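Notebook, 2026-01-13. Transfer rumor tracker, second pass at the source weights
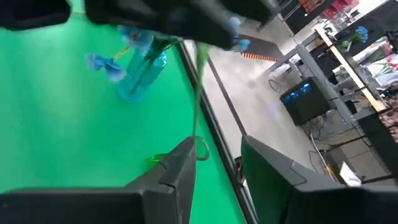
Where we left off

I spent most of the morning rereading my own notes from July, when we first tried to score transfer stories by who broke them, and I have to say I was a lot more confident back then than the notes deserve! The idea was simple enough. Take every story linking a player to a club, note the outlet, wait for the window to shut, and see who was right. Relu Dobre had pulled 500 stories for us by the end of that window, and we fitted the weights on 300 of them and kept the rest back for checking.

The trouble (Relu spotted this, I only nodded along) is that so many of the stories are the same story. One paper in Portugal runs a piece about a midfielder, and by lunchtime sixteen sites in England have it, each with a slightly stronger verb. "Monitoring" becomes "interested," and "interested" becomes "in talks," and by supper the lad is house-hunting. Our first version counted all of those as separate sightings, so a rumor that was merely popular came out looking solid.

What I did today

Went through 100 of the held-back stories by hand and tried to trace each one to whoever said it first. Slow going, but I rather enjoyed it, with a pot of coffee and the radio on. I'm marking them in the Nyanda sheet with a new column called "origin." If a piece credits another outlet by name, the origin is that outlet. If it says "reports suggest" and leaves it there, the origin is blank and the story gets no weight for now.

Loans are a nuisance. A loan with an option to buy was scored as a miss when the rumor said "permanent deal," and I think that's too harsh, so I've changed those to a half. Relu may want to argue about it and I'd be glad to hear him out. Contract renewals I've left alone, though plenty of the January stories look to me like an agent wanting a better wage for his player at the club he's already at.

Prasmont still has the old weights loaded. Please don't run the weekly list off it until I've swapped the file, or we'll get the echo problem all over again. The Gondach copy is fine to play with.

Odds and ends

Accents are being stripped from player names on import, so two different Brazilian wingers were merged into one very busy man. Fixed by hand, needs fixing properly.

The Grikier export drops the loan end date. I've written to them.

Still to do: rerun with the origin column, then compare old and new weights on the stories I haven't touched. Relu, if you get to it before me, the blanks should stay blank, please don't fill them in with a guess.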